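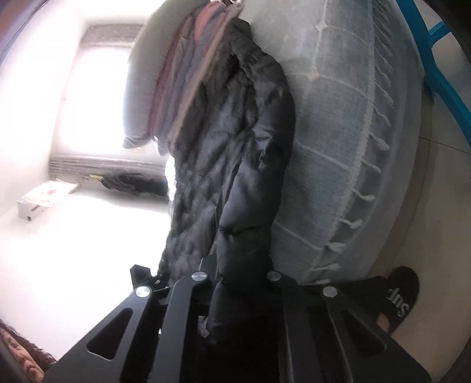 A dark garment, hem first.

I got the email at breakfast and nearly knocked my coffee over. Tickets for the Correia Community Awards supper are on sale, and after the scramble last year I figured I should get the word out while there are still some left to talk about.

If you've never been, the supper is the night when our end of the county says thank you to the people who run the food shelves, drive neighbors to dialysis, teach grown-ups to read, and generally keep things going without much fuss. It's in December again, and it's moving. The old hall in Ondov was wonderful (I'll miss that creaky stage!) but it was always too hot, and the line for the coat check went out the door. This year we're all going to the Standov Mill, the big brick building down by the river with the ballroom upstairs. There's an elevator, there's real parking, and I'm told the kitchen has more than one working oven, so maybe the potatoes and the chicken will reach the table at the same time.

Doors open at 6 p.m. and supper is at 7. The awards start once the plates are cleared, and then there's dancing until they turn the lights up.

Tickets are $60 each, or $50 if you buy before the end of October. A seat covers the meal, dessert, coffee and tea, and one drink from the bar. After that the bar is cash or card. There's also a $20 ticket for people who only want to come for the awards and the dancing, which I think is a great idea and long overdue. I know plenty of folks who'd love to cheer for a friend but can't swing the price of a full dinner. Those tickets get you in at 8 p.m., with chairs along the balcony and the same view of the stage as everybody else (better, if you ask me, as the balcony looks right over the centerpieces).

You can buy tickets at the front desk of the Clilano Center any weekday until 5 p.m., or through the Center's website. Phone orders are fine too, but leave a message with your number and give them a day to call back. If you want to sit with friends, put all the names on one order. They will not be shuffling tables at the door this time, and they were very firm with me about it when I asked.

Now for the awards themselves. The shortlist has 23 names and groups on it, spread across the categories, and it goes up on the Clilano Center's bulletin board and website this week. The familiar ones are back: Good Neighbor, Young Helper, Group of the Year, and the Long Haul Award, which goes to somebody who has been turning up for the same cause for years and years. I cry at that one every time, and I've stopped pretending it's allergies.

There are two new ones I'm really happy about. One is called First Year and it's for a project that started within the last 12 months or so. The other is Behind the Counter, for small businesses that have done something generous for the town – donated space, cooked for a fundraiser, kept a collection jar going, that sort of thing. Local shops get asked for raffle prizes every other week and most of them say yes, so it's about time one of them got to walk up on a stage and take home something themselves.

Judging is already finished, but the People's Choice is wide open and that's where the rest of us come in. Paper ballots are at the Clilano Center, the Ondov library and both grocery stores in Standov. You get one vote per person, kids included, and the boxes are collected at the end of November. You don't need a ticket to vote. Please do write clearly! A bunch of ballots were tossed last year when the name couldn't be read, and I have a horrible feeling mine may have been one of them.

Money from the evening goes into the Correia small grants fund, same as always. It pays for things that are hard to raise money for any other way: a new freezer, van repairs, a semester of rent on a classroom. Last year's supper covered almost 20 of those grants, and if you've borrowed a walker or a wheelchair from the lending closet in Ondov lately, that was one of them. There'll be a silent auction too, set up on the ground floor so you can browse on your way in. I've already got my eye on the weekend at the lake cabin, so kindly don't bid against me.

A few practical things, since people have been asking me. The shuttle from Ondov is running, leaving from the library parking lot at 5:30 p.m. and going back at 10 and again at 11. It's free, but you have to check the box for it when you order. Vegetarian and gluten-free meals also need to go on the order, and the kitchen can't switch plates on the night. The dress code is "whatever makes you feel good," and in my experience that means everything from sequins to clean jeans. Both are fine. Wear shoes you can dance in.

There will be sign language interpreters for the whole awards portion, and the tables nearest to them are being held until mid-November for anyone who needs those seats. If that's you, mention it when you call or order. Large-print programs will be at the welcome table.

Helpers are still needed for setup that afternoon, from 1 p.m. on. It's mostly unfolding chairs, laying out table linens and blowing up more balloons than you'd think a person could manage. Everyone who works a full shift gets a balcony ticket at no charge, so if even the cheaper seat is a stretch this year, that's a good way in. Sign up at the Center's front desk. Teens are welcome if they come with a grown-up, and they can get the hours signed for school.

I've bought my two seats already and I'm working on filling the rest of a table, so if you see me at the farmers market and I come at you waving an order form, you've been warned. Early prices end on the last day of October at 5 p.m. when the desk closes, and the online price changes at the same time.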